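Flullcombe School began in the back half of a shoe repair shop, with 20 children, a borrowed piano and one very patient landlord. Siriporn Boonyarit had been teaching in Femville for years by then, and she wanted a place where the little ones could take their time — where a child who was slow to read at six could still be reading under the table at eight with nobody having made a fuss in between. We've moved twice since those days (the piano came along both times, and it still has the one sticky key), and we now have 100 children from kindergarten through fifth grade.

Families often ask us what an ordinary day feels like, and we never quite know how to answer, since no two classrooms run the same. Mornings are mostly for reading and math. Everyone eats lunch together, teachers too, at the long tables, and the older children pour the water for the younger ones. After lunch there's a story, read aloud, even for the fifth graders, who will tell you they're too old for it and then complain bitterly if the chapter is short.
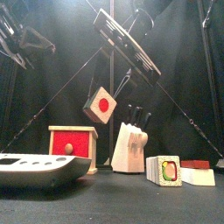 *A wooden cube with a red dot, held by a gripper.*

Theerawat Meesuk teaches our oldest group and has been with us for 22 years, so he is now teaching the children of children he taught. Oranuch Inthanon looks after kindergarten, and also the garden behind the building, where the beans do wonderfully and the tomatoes do what they please. Jaruwan Bunnag answers the phone, finds the lost mittens and knows which bus everybody takes. If you call us, you'll most likely get Jaruwan, and you're welcome to ask her anything at all!

We keep our classes to 20 children or fewer. Tuition is set on a sliding scale, and we'd much rather talk it over with you than have you decide from a chart that we're out of reach. The spring concert is in May, out on the lawn on Bouchard Street if the weather lets us, and neighbors are always invited, whether or not they have a child singing.

Visits can be set up for any school morning. Please come while class is in session, stay for lunch if you can, and bring your child along. The side door is the one to use, as the front one sticks when it rains.

*Page updated 11/13/05*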